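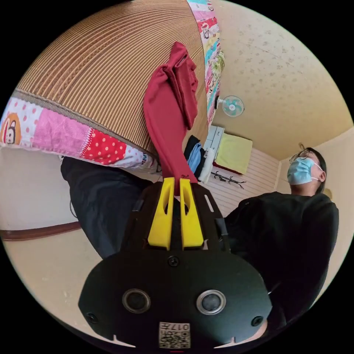

*Dark red cloth, held at one end.*

# Podonwood Fabric Care Claims

A table of washing and colorfastness claims copied from garment labels and shop pages, with a column for whether we believe them. Mostly we don't.

Last edited February 13, 2025.

## What's in it

- `claims.csv` -- one row per claim, wording kept as printed
- `washes.csv` -- our own wash log, 26 entries
- `notes/` -- arguments, some of them unresolved

"Colorfast" has no fixed meaning across the shops we copied from. Tumar uses it for anything dyed. Magaña uses it only next to a wash temperature, so you can at least check it. Orex dropped the word in September and put "color-safe" in its place, with no definition of that either.

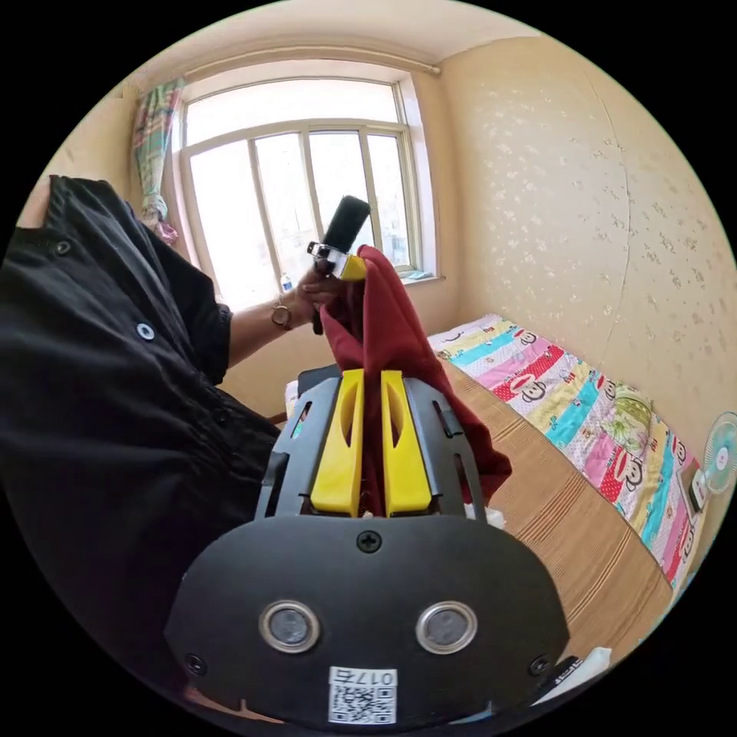
**Category: Textiles / Reds and darks**

Dark reds get their own category because the labels contradict each other most often. "Wash separately" and "no color transfer" turn up on the same tag. We log both and mark the row `conflict`.

The `rating` field runs from 0 to 6. It is one household's opinion of a stain on a white test strip, judged under a kitchen bulb. Please don't average it.

## Known problems

- 2 rows have no fiber content
- Hard water only, so soft-water results may differ
- "Gentle cycle" depends on the machine, and we only had one
- Vinegar rinses are logged, but I see no effect in them and would drop the column
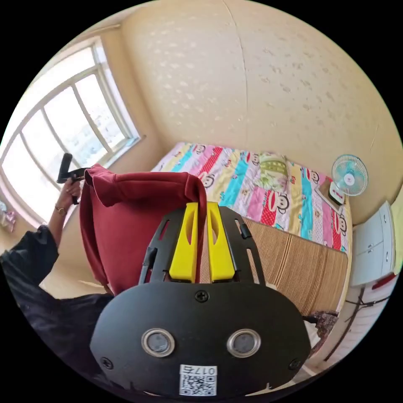

*Reading time: 2 min*

## Using the data

Join the files on `claim_id`. Blank means untested -- don't read it as a pass. Corrections are welcome if they come with the label text. "Mine never ran" will be closed.

License: CC BY 4.0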